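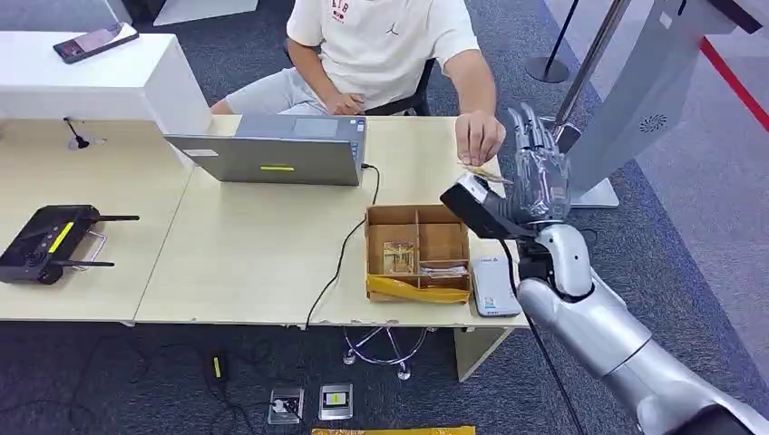 Sorting small parts at a desk

29th December – by Fenna Van Beek

Use a cardboard box with partitions for small items. Keep packets closed until needed and give each type its own compartment. Route the laptop cable clear of the box.

Handle thin metal plate separately. Grip it by the top edge and check both faces under a side light – scratches show best at a low angle. Wipe with a dry cloth before storing upright.
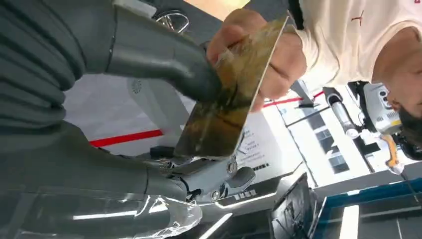

Thin plate held by its upper edge. The surface is scratched, with darker streaks.

Label compartments on the rim, 6 mm lettering minimum.

We use cookies to improve this site. Accept | Settings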